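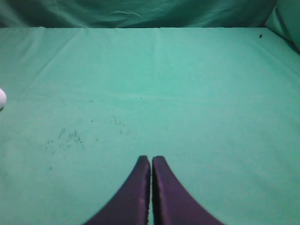

7 February 2021

Gulley death notices, second bound volume. Continued from the last entry.

I began with the pages that were left flat under the boards. The worst curl has gone out of them, but the inner margin still rises when the board is taken away, and the last column goes into shadow in the scan. I put the long weights on again, one on each side of the fold, and scanned with the light only from the left. The result is better. In the column nearest to the spine the ends of the lines can be read now, except on the two pages where somebody in the past has repaired the tear with brown tape. I have not touched the tape. I do not feel sure enough with it, and the words under it can be guessed from the card index in most cases.

Settings for today: grey, not black and white, contrast one step down from the default. With the contrast at default Milix closes the small letters, so that "e" and "c" become the same, and then "Reeve" is read as "Recve" all the time. One step down it is nearly clean. Two steps down is too pale and the reading becomes worse again, so please leave it at one.

Test batch. I took 200 notices through Milix and compared every one with the page by eye. I wrote only three kinds of fault, as we agreed in November: wrong surname, wrong age, wrong date of death. Spelling of the village names I leave for later.

Surnames are good when they are set in capitals. The printer used capitals only for the first word of the notice, so if the notice starts with "Suddenly" or "Peacefully", then the capitals are on this word and the surname is in small type like everything else. Milix then takes "Suddenly" as the surname. We have at this moment a large family of Suddenlys in the table. I made a small list of such opening words which must be skipped, and ran the batch again, and they disappeared. The list is saved in the same folder as the batch. If you find another opening word, add it at the end, small letters, one on each line.

Ages are the difficult thing. The figure 6 in this type has a very short upper part and it comes out as 5 or as 8, and once as a letter b. A person "in his 86th year" became 85th or 88th. I have no good solution for this. I tried to scan one page at double size and it helped, but the files are then very heavy and the time for one page is too long for the whole volume. My proposal is that we scan as now, and that every age with a 5, 6 or 8 in it gets a mark in the table and is looked at by a person. It is slow but it is safe.

And please remember that "in his 86th year" means that he was 85. In the table I keep the words as printed in one column and the counted age in another. In the first volume these two were mixed, and I am afraid that some of the counted ages there are one year too high. I have written this on the yellow sheet also.

Dates of death. The notice says very often only "on the 4th inst." or "on the 29th ult.", and the month must be taken from the issue of the newspaper. Inst. is the same month as the issue, ult. is the month before. Milix does not know this, of course. I fill the month by hand. There is one notice where "ult." gives a date which is later than the burial in the parish register, so either the paper or the register is wrong. I put both, with a question mark.

The Frandsen family. There are five notices with this name in the test batch and I believe that two of them are for the same woman, first a short one and then in the next week a longer one with the names of the children. The short one has Frandson with o. I did not join them. Our rule is one row for one printed notice, and a link between rows if we think it is the same person, and I would like to keep it so, even when it looks silly. Somebody else may later have a reason to want the short one by itself.

In the longer one there is a married daughter "abroad", without a place. If anybody meets her again in another notice, please write the row number here.

Paper. The new interleaving sheets (Lusteo) are thinner than the old ones and slide a little when the volume is closed. I like the thinness, the volume does not swell so much. But they must be pushed fully into the fold, otherwise they come out at the top and get bent. I used them for the first half of the volume only. The second half has still the old sheets, do not be surprised that it feels different.

The card index was left at the letter G. When it is complete we will have 2,000 cards for this volume and the one before it together, if the count in the front of the box is right. I did not check it.

To do:
Pages with brown tape, ask for advice before anything.
Mark on ages, write it into the instructions.
Correct the counted ages in volume one.
Copy the skip list to the other computer.
Black pencil for the cards is nearly finished, the blue one must not be used on them.

Milix was closed and the table saved under today's date. The volume is back in its box, spine down.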